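Piltham Neighbours Help Board > Health > Clinics and testing

How long should I wait for test results?

Had a full sexual health screen at the walk-in on Gruvier Street, after a fling that seemed like a good idea in July. They said they'd text. It has been 7 days and my phone has offered me two pizza deals and a dental reminder. Is silence good news, or have they lost me? I don't want to ring up and be that person.

Posted by grovwood_lad

2 answers

Gaëtan Millet
Be that person. They get that call all day and you won't be the most interesting one. Silence isn't a result. Clinics differ on how long they take, and some tests come back before others, so you may get them in dribs and drabs.
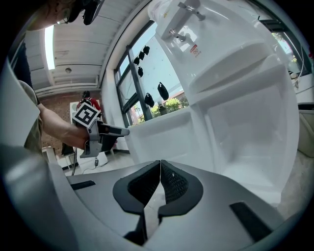

Have your clinic number ready when you ring, the one on the little card you've put somewhere safe and will never see again. Date of birth usually does instead. Also check they've got your mobile down right. Mine had two digits swapped, so a stranger presumably had a very confusing afternoon.

And ask whether you need a repeat. Some infections don't show up straight away, so if you went the morning after, a clear result only tells you so much.

33 people found this helpful

urban_kev
mine took ages. was fine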